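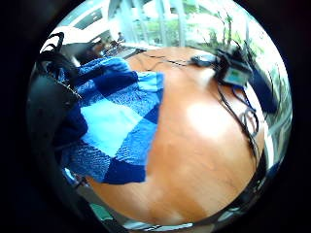

Blue checks on the table, ready for folding.

I used to hang all my chunky knits, and I ended up with shoulder bumps in every single one. Then Edem Aryee, who knits for a little shop called Quaye, showed me how to fold them on a table, and I've done it her way ever since!

First, clear yourself a good patch of table and lay the sweater face down. Smooth it from the middle out with flat hands – don't tug, or the ribbing goes wavy. If it has big squares like mine, use the edges of the squares as your folding lines.

Next, pick it up by the shoulders and give it one gentle shake. 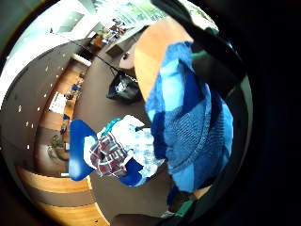
Lay it back down and bring each sleeve straight across the back, then fold the sides in so they meet in the middle. Bring the hem up a third of the way, then fold once more to the neck. You want a soft, fat bundle (mine always comes out a bit lopsided, and I leave it).

I stack no more than 8 on a shelf, heaviest at the bottom, and refold the whole pile in March.
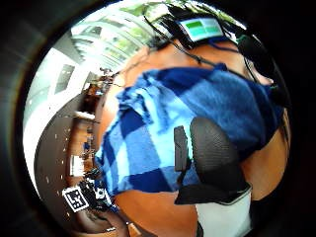
Can I fold a cotton shirt the same way?
Cotton is fine folded like this, but press the creases flat with your palm and make the bundle a little smaller.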